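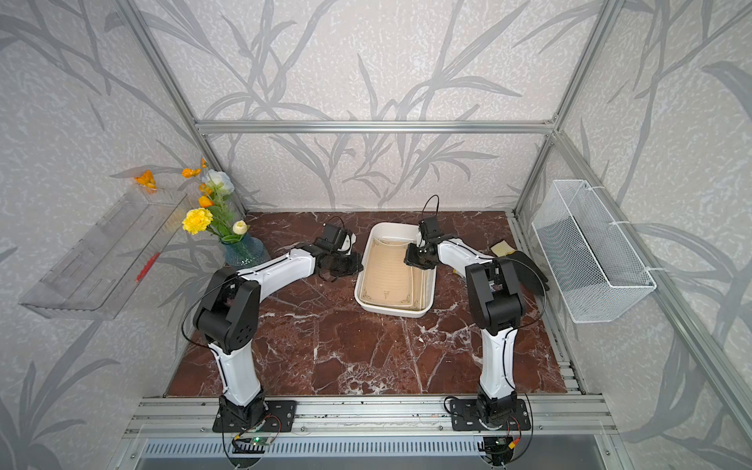 Letter paper with ornamental corners, in its tray on the marbled table

About Hayashi Paper Room

Hayashi is a small school for letter writing and a maker of writing paper. We teach adults and older children how to write a letter by hand, from the first pencil draft to the closed envelope. We also print our own sheets, and we sell them in the front room and by post.

Our house was built in 1888 as a shop for account books. The old counter is still by the entrance and we use it for wrapping. The rest has changed many times, and the two of us who run the school have changed it again, mostly in the evenings and with more paint than was necessary.

Who we are

Kazuhiro Oda learned printing from his uncle and came to this town to repair a press. The repair was longer than expected and he stayed. He designs the borders and the ruled lines of our paper, and he teaches the morning course.

Yogesh Mittal worked for many years in the office of a shipping company, where he wrote letters to customers in three languages. He takes care of the lessons for beginners, the orders and the post. If you telephone us, it is Yogesh who will answer, unless he is at the post office.

Our paper

We have two kinds of sheet. Rurkora is our everyday paper, plain, with faint lines and a wide margin on the left. Hevis is for invitations and for letters of thanks, and it has a border which Kazuhiro draws new every year. The new Hevis border is ready on 9th July and can be ordered from this date.

We like thin decoration. A strong border is beautiful in the shop, but at home it makes the writer nervous, and then the sheet stays in the drawer. Thin ornament in the corners leaves the middle of the page free for what you want to say. The ruled lines should be faint for the same reason. They help the hand to go straight, and after the ink is on the page the eye forgets them.

How we keep a writing table

Many visitors ask how they should arrange a table at home. We can only tell how we do it. The sheet lies in a white tray in the middle of the table, so that it is always clear which paper is the one for today. A red pencil has its place in a clear shelf on the wall, and we use red for corrections on the draft, never on the final letter. A small yellow sponge is good for stamps and for envelope glue, and it should stay far from the paper.

For colour there is a blue ribbed vase with artificial flowers, a yellow carnation and a rose among them. We had fresh flowers in the first year, but the water and the paper were not good friends. The walls have a pale grey paper with leaves of grass and reed, chosen by Yogesh after a long discussion. Kazuhiro wanted white. The dark reddish-brown table top with its white veins was chosen by both.

Courses

The beginners' course has roughly 2 hours in each lesson. You bring one letter that you wanted to write for a long time, and you leave with it finished or almost finished. Paper, pencil and ink are included. The course about envelopes and addresses is shorter and can be taken alone.

In August we close the school, but the paper orders continue. Letters to us are always answered by hand, so please allow some days.

Visiting

You find us in Dristik Lane, behind the bakery, at the green door. Ring the lower bell. The upper one belongs to the dentist, who is very patient with our guests.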